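Womley Residents' Forum
Board: Town Services and Buildings
Topic: Repainting of the Drarnalus Street reading room

rsarmiento_womley
Notice is given that the interior repainting of the Drarnalus Street reading room is scheduled for June. The approved cost is $3,810, covering preparation, primer and two finish coats. The room will be closed for 13 days. Holds may be collected at the Hullton branch until 4 p.m.
Ronaldo Sarmiento, Building Services

pagecount
I wish to register an objection to the length of the closure. The Hullton branch was repainted one half at a time, and the public kept the use of its tables.

rsarmiento_womley
The objection is noted. Hullton has two entrances and the reading room has one. Dividing the work would also raise the price. The finish under consideration is a pale gray-white in matte.
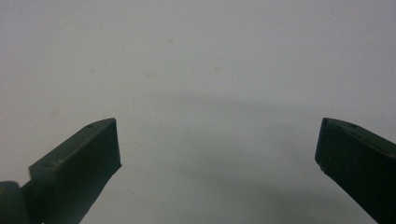

Pale gray-white, matte finish.

old_mill_rd
I support the color and question the finish. Matte paint in a public room shows every mark at chair height. The town should require satin on the lower walls at the least.

chan_street_4
With respect to the previous poster, satin reflects the afternoon light from the west windows, and readers at the long table have complained of glare for years. Matte should be retained. A chair rail would address the marks.

old_mill_rd
A chair rail is not included in the approved cost. I maintain my position.

rsarmiento_womley
A chair rail may be requested separately, in writing, at the front desk. The choice of finish remains open until the paint order is placed. The dates of the closure will not change.

pagecount
Please confirm whether the newspaper rack will be moved to Hullton during the work.

rsarmiento_womley
Confirmed. Current issues only.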